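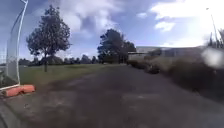
**Reporter, local news (full time)**

The Plindden Courier is hiring a reporter to cover town government, schools and business for our daily print edition and website. The job is based in our Plindden newsroom. It opened up when our previous county reporter moved to the copy desk, and we would like to have someone in place by October.

The Courier is published by Gretow Media, which also puts out the weekly Wulivholm Post and runs a small commercial print shop. You would work mainly for the Courier, with a story or two for the Post when the paper there is short-handed.

**What the job involves**

- Covering the Plindden town council and school board, including evening meetings that start at 7 p.m. and can go past 10
- Filing 2 stories on most days, plus a longer piece for the weekend edition
- Writing short updates for the website as news breaks
- Requesting and reading public records: budgets, permits, court filings
- Taking your own photos on routine assignments
- Working one weekend shift in every 3 (you get two weekdays off in exchange)

Print deadline is 9:30 p.m. Late council votes go on the website first and run in the next day's paper.

**What we are looking for**

At least 2 years of reporting experience. Student newspaper work counts toward this if you covered a regular beat. You need to write clean copy, check names and numbers, and be willing to call people back when a quote is unclear. A driver's license and use of a car are required -- mileage is paid monthly. Spanish is useful but not required.

We use Bakilana for editing and page layout. Most new hires haven't seen it before, and we'll train you on it during your first week.

**Pay and benefits**

Hourly pay with overtime, health and dental coverage after the first month, and 20 days of paid leave a year. The pay range is sent to everyone we invite to interview. The position is covered by the newsroom's union contract.

**How to apply**

Send a resume, a cover letter of one page or less, and 3 published clips to Ruxandra Mihăilă, managing editor, at the Courier's Plindden office. Clips can be links or PDFs. Please include one story that came from a public meeting or a document.

Applicants we interview will be asked to take a short editing test and meet with city editor Zamfira Tănase, who would be your direct supervisor. Interviews can be done in person or by video.

No phone calls about this opening, please. Applications are read as they come in, and the listing will come down once the job is filled.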